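Nelent Bench Cell - Set-up and Maintenance Guide
Section 6: Gripper alignment and case datum check

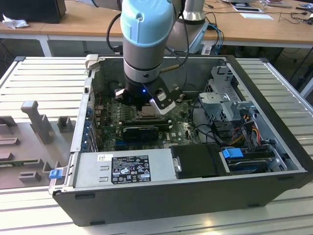

The alignment check sets the position of the gripper relative to the computer case before any memory or card handling program is run. It is carried out with the case on its side on the slotted aluminium table and the module fixture to the left of it. The arm works from directly overhead, with the gripper just above the motherboard, so a small error in the case position can bring the fingers against the expansion card, the drive cage or the power supply. The blue LED at the centre of the gripper must be lit before any step in 6.3 is started. Check also that the black cable looped beside the wrist has enough slack for the full downward stroke.

6.1 When to carry out the check

Carry out the full check:
- after the cell has been moved or the table bolts have been loosened
- after a finger pad has been changed
- after any contact stop (fault code 324)
- every 3,000 cycles, as shown on the Service page of the pendant

A change of case model also calls for the full check, even where the outside measurements are the same.

6.2 Before you start

You will need a 3 mm hex key, the datum pin supplied with the cell, a lint-free cloth and a scrap memory module. Do not use a good module for this work.

CAUTION: Disconnect the computer from the mains and remove the power lead from the cell. Wear a wrist strap connected to the table earth point.

CAUTION: Keep hands out of the case while the arm is enabled, including at reduced speed. The gap between the gripper and the drive cage is too small for a hand.

6.3 Setting the case datum

1. Press Hold on the pendant and wait for the arm to stop.
2. Lay the case on its side with the open side up. Push it against both table stops.
3. Tighten the side clamp by hand until the case no longer slides, then give it a further quarter turn. Do not use a tool on the clamp knob.
4. Tuck the drive power cables clear of the memory slots. Cables that spring back must be tied.
5. Select Service, then Datum, then Case. The arm moves to the park point above the case.
6. Set the speed to Creep.
7. Jog the arm down until the datum pin is level with the rim of the case. Stop before it touches.
8. Jog towards the first reference corner until the pendant shows Contact. Press Store.
9. Repeat step 8 for the second and third corners. The order is shown on the pendant and must not be changed.
10. Read the fit value. A value of 91 or more is accepted. If the value is lower, clean the pin and the rim with the cloth and repeat from step 7.

Note: A low fit value on the third corner alone usually means that the case is not flat on the table. Look for a screw head or a piece of swarf in the table slots.

6.4 Setting the module fixture

The fixture is printed and will creep slightly in a warm room. On the Grurnness installation it had to be reset twice in August, both times in the afternoon. Where the room is not cooled, check it at the start of each shift.

1. Check that the fixture is bolted down at both ends and does not rock.
2. Clear any dust from the slots.
3. Place the scrap module in the lower left slot and press it down until it is seated along its full length.
4. Select Service, then Datum, then Fixture.
5. Jog the open fingers over the module at Creep speed. The gap on each side must be equal by eye.
6. Close the fingers with the Soft Close key. The module must not shift or tilt as they meet it.
7. Press Store, open the fingers and raise the arm to the park point.

If the module tilts in step 6, go back to step 5 and correct the wrist angle. Do not correct it by packing the fixture.

6.5 Finger pads

Inspect both pads for cuts, shine and loose screws. A pad that has gone shiny will let a module slip during insertion, and the fault is easily mistaken for a bad datum.

1. Park the arm and switch off the gripper supply at the cabinet. Wait until the gripper LED goes out.
2. Undo the pad screws and lift the pad away.
3. Wipe the seat. Fit the new pad with the step facing inwards.
4. Tighten the screws evenly - the pad will crack if one side is pulled down first.
5. Restore the supply and repeat 6.3 and 6.4.

Replacement pads are ordered from Deschamps in pairs. Do not fit one new pad beside a worn one.

6.6 Records

Enter the fit value, the cycle count and your initials in the cell log. Results below the limit after three attempts are to be passed to Corentin Delaunay at Clomurcombe, with the log page attached. The cell stays in Hold until he or Armelle Joly has released it.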